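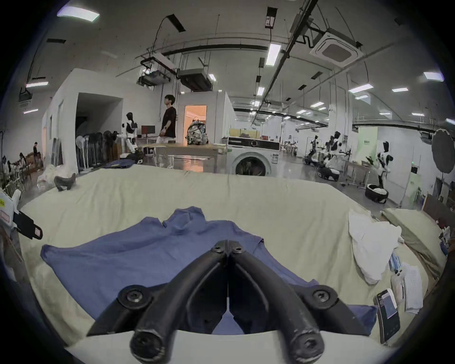 Belero Post Archive, desktop edition

Sold by Nenport
$46 for one computer, $136 for a newsroom or campaign office (up to five)
Current version: 3.2

Belero saves a copy of everything you post in public, with the time, the replies and any label the platform puts on it. If a post later disappears, you still have your copy and a log entry showing when it was last seen.

We have sold software to political writers long enough to distrust most of what gets sold to political writers. Plenty of programs promise to "beat the censors." We don't know how they would do that, and the ones we tried couldn't show us. Belero will not put a deleted post back. It will not tell you who reported you, or whether a person or a filter made the call. Anyone who says their program can do this should be asked for proof, in writing.

What you get is a record. Shona Mahuika used it through a long city council race and ended up with 287 saved posts and four takedowns. She had guessed there were dozens. Two of the four she had deleted herself and forgotten. The other two went into her appeal, and one was restored. We make no claim that the archive had anything to do with it.

What it saves
Text, pictures, links, public replies, warning labels. Video up to 80 minutes per file.

What it doesn't save
Private messages, or anything posted before you installed it. View counts are stored, though we wouldn't lean on them. A drop in views is often called a shadow ban when it may just be a dull week - the log can't tell you which.

Where the files go
On your own drive, in plain folders. We keep no copy. Back them up yourself.

Needs
A computer bought in the last eight years, and an internet connection while it checks your accounts. It checks every 46 minutes, so a post removed sooner than that may be missed.

Returns
Full refund until the end of the month after purchase. Write to Torben Bauerfeind at the Nenport sales desk with your order number.

Also from Nenport: Rakena Letter Log, for mail to and from elected officials.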